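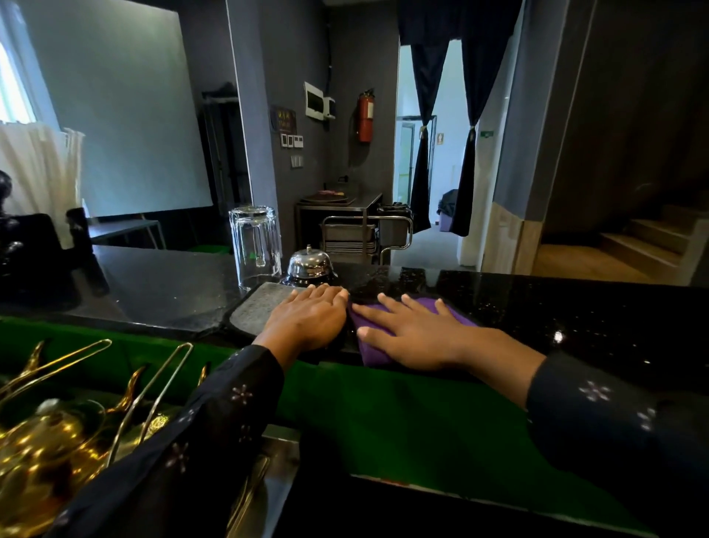 Minutes of the Wastidstead Merchants Association meeting, 16th January. Jarmila Hájek chaired and Florence Campbell took the notes. The main item was the fake payment alerts that members have been getting since October. Florence asked that the one-page notice on these scams go where staff will see it during a shift, and the agreed spot is on the counter beside the service bell. Members with more than one register should put a copy at each.

**1. Minutes of the last meeting**

Approved with one correction. The domain renewal fee was paid by Camacho, not by Dramard.

**2. Fake payment alerts**

Jarmila reported that 41 members have now received text messages claiming that their Tusia payment account is locked. The link goes to a copy of the sign-in page and asks for the password and the six-digit code. Two members entered both. One lost $2,765 in transfers to a prepaid card account. The other called the bank the same afternoon and the transfer was stopped.

Both have filed police reports and sent copies to Florence. The county fraud unit has asked for screenshots that show the sender's number and the time. Please do not delete the messages.

A member from Camacho asked if the association's own mailing list had leaked. Jarmila said the list holds email addresses only, and the texts went to cell phones. She thinks the numbers were taken from the public directory page. Cell numbers will come off that page this week.

**3. Sign-in security**

Agreed that every member should turn on app-based codes for payment accounts and stop sharing one login among staff. Dramard offered to run a setup session for members who want help. Cost is $200 for the evening, paid from the training budget. Date to be set by email.

There was some disagreement about hardware keys. A bulk order was quoted at $600. Several members felt this was too much before anyone had tried one. Held over.

**4. Actions**

- Jarmila: remove cell numbers from the directory; send the police report numbers to the fraud unit.
- Florence: print and hand out the notice; collect screenshots.
- Dramard: propose dates for the setup session.
- All members: change any password used on more than one account.

**5. Other business**

The back door code will change on the first of the month. Ask Florence for the new one in person.

Meeting closed at 8:20 p.m.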